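작업 노트, 2019년 3월 24일
고리 쌓기 셀, 양팔 원격 조작 / 운영 규칙 3차 정리

규칙 문서가 또 길어졌다. 처음엔 반 장이었고 제목도 "주의사항"이었는데, 지금은 "운영 기준"이고 조항이 22개다. 다 읽은 사람은 나와 Leen Rawashdeh 둘인데, Leen은 검토자라서 읽은 거고 나는 쓴 사람이니까 사실 안 읽었을 수도 있다.

오늘 할 일은 조항을 하나씩 실제 작업에 대 보고, 지킬 수 없는 건 빼거나 고치는 것. 책상에서 쓴 조항은 팔 옆에 서면 대체로 민망해진다. 4조가 그랬다. "조작자는 작업 중 항상 두 손목 화면을 동시에 주시한다." 눈이 네 개인 사람을 뽑든가 조항을 고치든가 해야 해서 고쳤다.

고친 4조: 움직이는 손의 손목 화면을 본다. 고리를 쥔 동안에는 다른 손을 움직이지 않는다. 고정 카메라 화면은 관찰자가 본다. 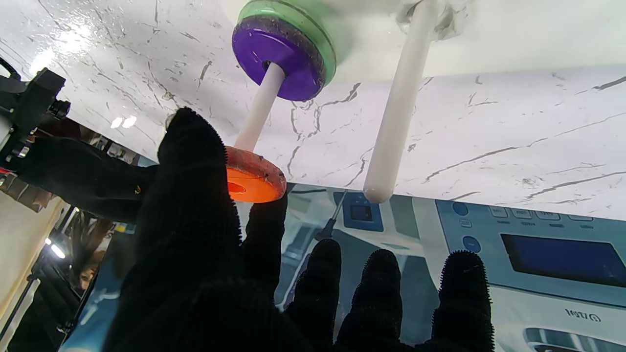 관찰자를 따로 두자는 건 지난 8월부터 나온 얘기다. 그때는 인력 낭비라는 의견이 이겼다. 그 뒤 Agbenyega 셀에서 조작자가 혼자 기둥에 고리를 걸다가 반대쪽 팔꿈치가 판 모서리를 밀었고, 다음 주에 관찰자 조항이 생겼다. 우리 규칙은 대부분 이런 식으로 태어난다. 조항 번호만 봐도 누가 무슨 사고를 쳤는지 알 수 있을 정도다. 11조는 내 것이다.

시작 전 점검 (오늘 정한 순서)

1. 비상정지 버튼을 실제로 눌러 본다. 쳐다보는 것은 점검이 아님.
2. 손목 케이블이 걸리는 데 없는지, 관절을 끝까지 돌려 보고 확인.
3. 장갑 손끝 보풀과 풀린 실 확인. 실이 고리 구멍에 걸릴 만큼 길면 자른다. 잡아당기지 말 것. (당긴 사람 있음. 장갑 한 짝 폐기.)
4. 장난감 받침이 제자리인지.
5. 속도 제한값을 소리 내어 읽는다. 창피해도 읽는다.
6. 관찰자가 "됨"이라고 말한다. "아마 됨"은 안 됨.

5번은 Levness에서 베껴 왔다. 거기는 제한값을 읽고 서명까지 한다는데, 서명까지 시키면 우리는 펜을 찾느라 오전이 간다. 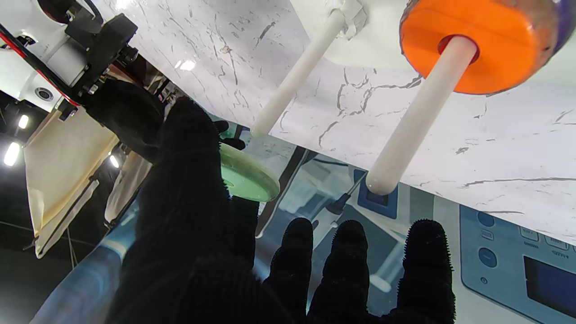 속도 얘기가 나온 김에. 기존 문서에는 "충분히 느리게"라고만 적혀 있었다. 충분히가 얼마냐고 세 사람한테 물었더니 답이 셋이었다. 그래서 말로 된 기준은 전부 빼고 Rundier 설정 파일의 프로파일 이름으로 바꿨다. 접근은 slow_near, 이송은 slow_far. 설정 파일 값을 바꾸려면 두 사람이 확인하고 노트에 남긴다. 혼자 바꾸고 나중에 알려 주는 것은 두 사람 확인으로 치지 않는다. (이 문장은 Leen이 굳이 넣자고 했다. 누구를 보면서 말했는지는 적지 않겠다.)

사람이 판 쪽으로 손을 넣는 경우도 정리했다. 떨어진 고리를 주울 때가 제일 위험하다. 다들 "잠깐인데 뭐"라고 한다. 앞으로는 정지, 구두 확인, 손 넣기, 손 빼기, 구두 확인, 재개 순. 여섯 단계에 36초 걸렸다. 36초가 아까우면 고리를 안 떨어뜨리면 된다.
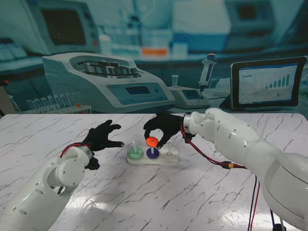 오른손: 주황 고리를 쥐고 가운데 기둥 위. 왼손: 비어 있음, 펼친 상태로 대기.

대기하는 손의 위치가 오늘 제일 오래 걸린 주제다. 나는 작업 영역 밖으로 완전히 빼자는 쪽, Leen은 판 위에 두되 멈춰 있게 하자는 쪽. 빼면 안전해 보이지만 넣고 빼는 동작이 늘어나고, 충돌은 원래 그럴 때 난다고 한다. 반박하려고 로그를 뒤졌는데 Leen 말이 맞았다. 누적 3,905회 중 접촉 경고가 뜬 구간을 보니 대기 중인 손이 가만히 있을 때가 아니라 돌아오는 길에 몰려 있었다. 내 조항은 삭제. 16조 자리에 Leen 안을 넣음.

단, 대기 손은 펴 둘 것. 주먹 쥔 손은 고정 카메라에서 뭘 쥐고 있는 건지 구분이 안 된다는 관찰자 의견.

기록 쪽도 손봤다. 실패한 회차를 지우는 버릇이 아직 있다. 실패도 남긴다. 고리를 기둥에 못 넣은 것, 두 번 만에 넣은 것, 넣고 나서 다시 빼 버린 것 모두 남기고 메모 칸에 한 줄 적는다. "이상함"은 메모로 인정하지 않는다. 지난주 메모 칸의 절반이 "이상함"이었다.

판 표면 얼룩과 긁힘은 매번 닦을지 말지 의견이 갈렸다. 일단 교대할 때만 닦고, 닦았으면 시각을 적는다. 회차 중간에 닦으면 앞뒤 조건이 달라져서 나중에 데이터 보는 사람이 욕한다. 나중에 보는 사람은 주로 나다.
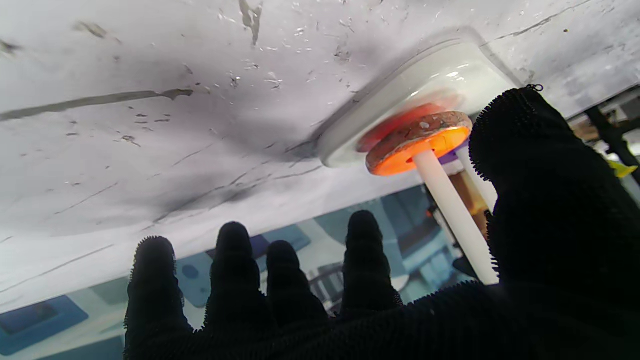

남은 것

- 7조와 19조가 서로 반대되는 말을 하고 있음. 둘 다 내가 씀. 하나 지우기.
- Getden 쪽에 손목 케이블 고정 클립 문의. 지금은 타이로 묶는데 타이 꼬리 자르는 규칙이 없음. 규칙을 또 만들기 싫으니 클립으로 해결하고 싶음.
- 관찰자 교대 간격 정하기. 오래 보면 다들 화면 말고 벽을 본다.
- 인쇄본은 셀 옆에 한 장만. 시작 전 점검 6항목만 큰 글씨로. 나머지는 서랍.
- 11조 문구 순화 요청함. Leen이 거절함.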